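Week 6 handout – Adapters, power strips and where to put them
2019-03-21
Facilities and Workspace Setup, instructor: Nanna Hjaltadóttir

Bring this sheet to the practical in room 103. The reading is pages 71 to 93 of the course pack, and you can skip the part on three-phase supply. We don't use it in this course.

## 1. Plug-in adapters

A plug-in adapter has its prongs built into the body. It has no cord between the wall and the block, so the block hangs on the socket by its prongs. Three things follow from that.

- A heavy block in a loose socket will sag. If you can see part of the prongs with the adapter pushed in, take it out and try another socket.
- The block may be wider than the socket spacing. On a power strip it can cover the socket next to it.
- Bent prongs are common on adapters that get carried in bags. Look at the prongs before you plug in. Don't straighten them with pliers. Set the adapter aside and tag it.

Small white adapters all look alike once they leave the box. Two of them the same size can have quite different outputs. Always read the rating on the body before you pair one with a device. The voltage has to match. The current rating has to be the same as what the device asks for, or higher.

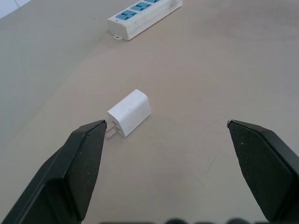
If the print is too small or worn to read, don't guess from the shape. Put the adapter in the tray for unknowns. Munther Khoury goes through that tray at the end of each term and tests what can be tested.

Terms to know for the quiz:

**Input** – what the adapter takes from the wall.
**Output** – what it gives the device.
**Load** – what a device draws while it is running, in watts.

## 2. Power strips

A strip gives you more sockets. It does not give you more power. Everything plugged into it shares one cord and one wall outlet, so add up the loads before you start.

Example from last week: two monitors and a desk lamp on one strip. The group got 500 watts for the total by using the maximum figure on each label. Real use would be lower, but use the label figures on your worksheet. Compare the total with the rating marked on the strip. Some strips give only amps, and then you multiply by the supply voltage.

Rules for the practical:

1. Clear the table first. Cords get caught under books and bags.
2. Read the label on the strip and write the rating on your worksheet. If there is no rating, write "none found" and ask for a different strip.
3. Check the casing for cracks and the cord for cuts, all the way along.
4. Never plug one strip into another.
5. Put wide adapters at the end of the strip, where they block the fewest sockets.
6. Hold the strip steady when you put in or pull out a plug. Pull on the plug, never on the cord.
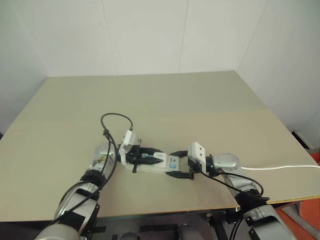

## 3. Placing the strip

On a table against a wall, the usual choices are the back of the tabletop, the underside, or the floor. The course pack prefers the underside. I don't have a strong view, as long as people can reach the switch and the cord is not stretched.

Keep the cord out of the walkway. If it has to run along the floor, use a cord cover. Leave some slack at the strip end, so that moving the table a little doesn't pull on the plug. Don't coil up the extra length tightly under a load – it can heat up. Loose loops are fine.

Don't fix a strip so firmly that it can't be taken down and checked.

## For next time

Finish the worksheet and list every adapter and strip you use at your own desk, with the ratings. Yasaman Dehghan will collect the sheets at the start of class. Missed practicals can be made up in June.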